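4.2 Legibility of small labels

The second part of the study concerned how well older readers can find and read the label on a small package. We visited the homes of 44 participants in Endine and Kiltier in June and asked each person to read aloud the labels of 8 household items. In total 111 labels were misread or given up, and most of these were printed in letters below the size which the Skalo guideline advises. The colour of the package had a smaller effect than we expected from the pilot study.
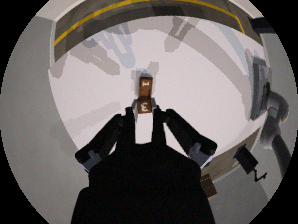
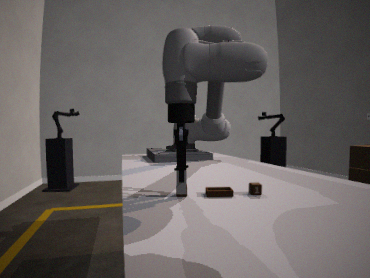
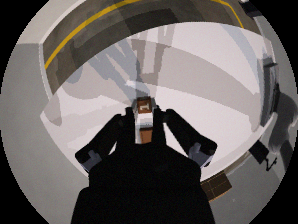 Figure 3. Rendered views, table with bright surface.

Participants often said that the contrast between label and package was more important to them than the size of the letters. Several of them keep their medicines and their spices in the same cupboard, and they choose by the patch of light colour before they try to read any word. A white label on a small brown block, as in the last view of Figure 3, is the kind of contrast they had in mind. When the label had nearly the same tone as the package, they turned the item in the hand two or three times before they began to read. This turning was slower in the evening visits, when the kitchen lamp was the only light.

We also compared 3 typefaces on the labels. Fikre, which has wide letters and open forms, gave the fewest errors in both towns. The other two did not differ from each other in a clear way. It should be noted that the participants in Kiltier were on average older, and many had bought new glasses shortly before our visit, so the comparison between the towns must be read with caution. The effect of the lamp was not measured separately, and we return to it in Section 5.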